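4. Setting the Bell Timer

1. Hold MODE until the Bunen beeps. It will beep again later, for reasons of its own.
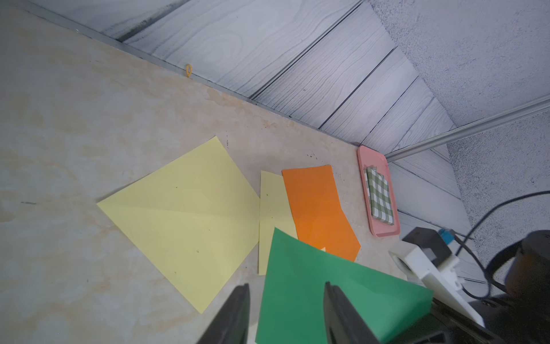 2. Enter a program number from 1 to 31. Program 2 is the factory one and rings at 6:00 a.m.
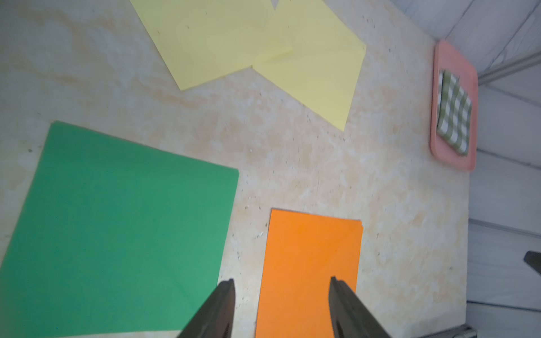 Caution: do not press MODE and SET together. This erases every program and switches the menus to Dutch.

3. Press SET once and wait for the green light.

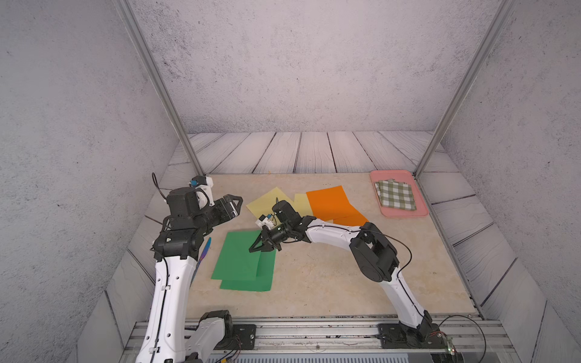

Zamfir writes that the light never came on until he closed the battery door. Close the battery door.

4. Write your programs down.

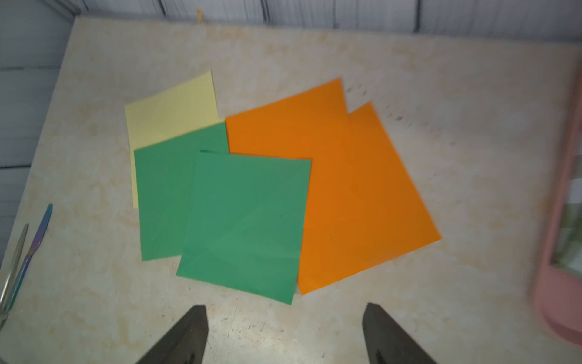 Ecaterina Iordache

Note: after a power cut the clock returns to January 2000. Repeat from step 1.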